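Automation at Rascombe: Your Questions, Our Answers

For everyone on the furniture and household floors, plus anyone who is just curious. Updated 12 Nov 2025.

The basics

What is going on, in one sentence?
We are teaching robots to do some of the lifting, opening, closing and putting away that fills up so much of our day, and the people doing the teaching are the ones who already know the work!

Who is in charge of it?
Mulugeta Gebretsadik leads the project on our side. The software comes from Fenemus, and Adamczyk looks after the hardware. If a gripper sticks or a finger tears, tell Adamczyk. If a recording won't upload, that's Fenemus. Anything to do with your hours, your breaks or your job goes to Mulugeta.

When did it start?
In August, with 2 stations. We liked how it went and kept going.

Do I need a technical background?
Not at all. Our best demonstrator so far came from returns, where she spent years handling cabinets and drawers without dinging a corner. That kind of feel in the hands is exactly what we want to pass along, and it is wonderful to see it treated as the expertise it has always been.

The work itself

What do demonstrators do all day?
You hold a gripper in each hand and do ordinary tasks with them. The camera on the gripper records what it sees as you move, and the software learns from a large pile of those recordings. A session runs 90 minutes, then you switch to something else. Most people say the first session feels like eating soup with someone else's arms, and by the third they've stopped thinking about it.

Why furniture and books?
They are a great mix. A cabinet is big and glossy, and it doesn't forgive a careless bump. Books stand up, fall over, slide and come in every thickness. Once you've set up a few stations you start noticing how clever your own fingers have been all along.
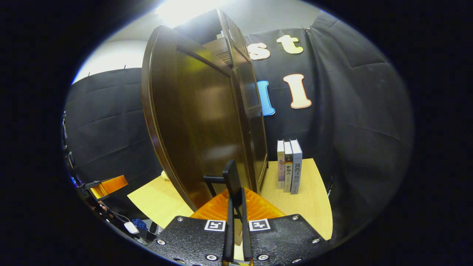 Setting up a station

Can I bring the gripper right up close to the cabinet?
Yes, please do. The lens is very wide, so a tall cabinet will look bent and leaning in the recording. The software is fine with that. Keep the fingers clear of polished panels unless the task card says to touch them.

Do the black-and-white markers on the plates matter?
Very much. Don't cover them, clean them with anything wet or peel at the corners. If one is scratched, swap the gripper.

Does it matter what language the books are in?
No. Use Chinese titles, English titles, whatever is on the cart. Variety is good, and so is moving things between takes.

How many takes count as a good day?
There is no quota. Our busiest day so far was 173 takes across all stations, and we were all pretty thrilled, but a slow day with careful takes is every bit as useful. Mark the bad ones as bad and carry on.

Your job and you

Is this going to replace us?
It's the question we get most, and it deserves a straight reply. Some tasks will change. The night restocking run is the first one we'd like to hand over, and very few hands went up when we asked who would miss it. Everyone on that run has been offered training at Mondbridge, our sister site, or a demonstrator spot here. We don't know what the floor will look like in five years, and we'd be fibbing if we said we did.

Is there extra pay?
Demonstrator hours are paid at the higher floor rate, training included. The first 40 hours count as training.

My wrists get tired. What should I do?
Stop and put the grippers down. Adamczyk can adjust the grip for smaller hands, and it makes a huge difference.

Will my voice be recorded?
No, sound is switched off. Hands do show up in the recordings sometimes. If you'd like yours left out, Mulugeta can have those takes removed.

How do I sign up?
Put your name on the sheet outside the break room, or just come by and try a station. You're welcome to watch first.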